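Chapter 7
Learning from Hand-Held Demonstrations

In this chapter
7.1 Why collect data without a robot
7.2 Recovering the path of the gripper
7.3 Choosing places and objects
7.4 The Tekleab study

In Chapter 6 the robot was moved by a person at a set of controls. The method works, but it is slow, and it ties every demonstration to the room where the robot is bolted down. This chapter takes up a second method. A person carries the gripper by hand, does the task, and the recorded motion is later used to train a policy for an arm.

Our main case is the Tekleab study, led by Adanech Gebremichael and Obsa Admasu. Their team recorded 3565 demonstrations and held back 300 for testing.

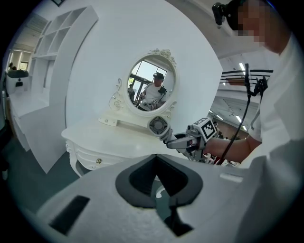
The path of the gripper is the first thing the method must recover. An error of a few millimeters at the fingertips can turn a good grasp into a miss. Section 7.2 covers two sources of position — the view from a camera and the pattern on a marker cube fixed to the tool. Furnished rooms make the problem harder. A vanity mirror behind the object can show a second gripper and a second person, and a tracker has to reject both. Problem 7.4 asks you to write a test for such false detections.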